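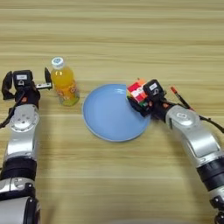 March, Wallell tops, stain and scuff trial, second round. The first round told us very little: all the liquids were wiped up too soon and both finishes came through clean. This time the acid goes on for longer and I want a glazed foot dragged over the surface as well, both being what a breakfast table gets in ordinary use. Orange juice is the acid, straight from the bottle, and the light-blue plate is the foot. On a top this pale, with the grain in beige, tan and honey stripes, any yellowing is going to hide in the honey bands first, so spots should go on the beige ones wherever there is enough width. Marked up accordingly before pouring.

Finishes under test are the same two as before. Liritz is the hardwax oil, two coats, cured for longer than the tin asks. Vrabec is the water-based lacquer, three coats, cut back between coats and finished with a 3,000 grit pad. The tabletop itself is Liritz. Vrabec is on the offcuts from the same Skokeder delivery, so the timber should match, though one offcut is visibly darker at the end and I have left that end out.

**Set-up**

- 12 spots in total, half on the oil, half on the lacquer
- Spot size set with a washer, pencil line outside the washer only
- Half the spots covered with a watch glass, half left open to dry
- Longest contact 8 hours, shortest one hour, the rest between
- Wipe with a damp cotton cloth, then a dry one, no detergent until the end
- Check straight after wiping and again next morning

The bottle was shaken before each pour. First round it wasn't, and I suspect the early spots got thin juice and the late ones got most of the pulp. Cap back on between pours. Pour into a beaker and use the pipette – pouring from the neck runs down the label and leaves a ring wherever the bottle is next put down, which then gets confused with the spots. One such ring already on the offcut, noted in pencil as not part of the trial.

**Juice, oil finish**

One hour, covered and open: nothing. Slight drag under the fingertip on the open one before the damp wipe, gone after.

Middle times: open spots had dried to a sticky rim with a clear centre. The rim needed two passes with the damp cloth. A faint dull ring was left, visible only when looking along the grain with the window behind. Looking across the grain I could not find it again without the pencil mark.

8 hours, covered: dull patch over the full area of the spot, grain slightly raised. Colour change if any is less than the variation between neighbouring stripes. By next morning the raised grain had mostly gone down but the dullness had not.

8 hours, open: better than the covered one, which I did not expect. Presumably it dried early on and stopped doing much. The covered spot stayed liquid the whole time. For the report, covered is the severe case and open is the realistic one, and they should not be averaged.

**Juice, lacquer finish**

No mark at any time, covered or open. The dried rims lifted in one pass. There is a very slight ghost on the longest covered spot if the lamp is brought right down to the surface. Not a customer-visible defect.

**Plate scuff**

The foot of the plate was checked with a fingernail before starting. Smooth most of the way round, with one rough place where the glaze has not covered. I turned the plate so the rough place led on every pass, otherwise the result depends on which way round it happens to be put down. Pencil dot on the rim to keep track, comes off with the cloth.

Load was a 500 g weight in the middle, on a folded duster so it did not slide about in the well. Strokes with the grain first, then across.

Oil, with the grain: a few fine lines, lost in the figure at normal viewing distance. Oil, across: lines show. They are burnished more than scratched – no fibre torn, no white edge under the loupe. A rub with a little more oil took them back to almost nothing.

Lacquer, with the grain: fine white lines. Lacquer, across: the same but plainer, and they do not rub out. Tried the 3,000 grit pad on one and ended up with a shiny patch round a scratch. Left the others alone.

So the ranking reverses between the two tests. The lacquer takes the juice and loses to the plate. The oil takes the plate, more or less, and loses to juice only if it stays wet all day.

**Notes on method**

Pencil lines on the lacquer were hard to see and hard to remove. Masking tape corners next time, low-tack, tested on an offcut first.

Light matters more than anything else here. Most of the dull rings above were found by moving my head. Fix one lamp position and one standing position, write both on the sheet, and look from there only. Overhead light shows almost nothing on the oil, while the glaze on the plate picks it up perfectly well, so a plate standing on the table tells you very little about the sheen underneath it.

The juice should come from the same batch for a whole round. Acidity strip before and after would be sensible. I had strips and did not use them. If the bottle is kept for a second day, refrigerate it and let it come back to room temperature before pouring.

Room temperature logged at start and finish only. The heating went off in the evening, so the longest spots spent part of their time in a colder room than the others. Doubt it changes the ranking.

**To do**

- Repeat the oil with a third coat, covered spots only
- Ask Liritz whether the maintenance oil can go over a dulled patch without cutting back
- Second plate with a fully unglazed foot
- Vrabec matt version, if the sample tin turns up
- Clean the ring off the offcut, or cut that end off
- Copy the spot layout to the Wallell folder, the sheet on the bench is getting sticky

Leaning towards oil for the Wallell tops on the grounds that it can be repaired on site. Not writing that in the report until the third-coat spots have been read.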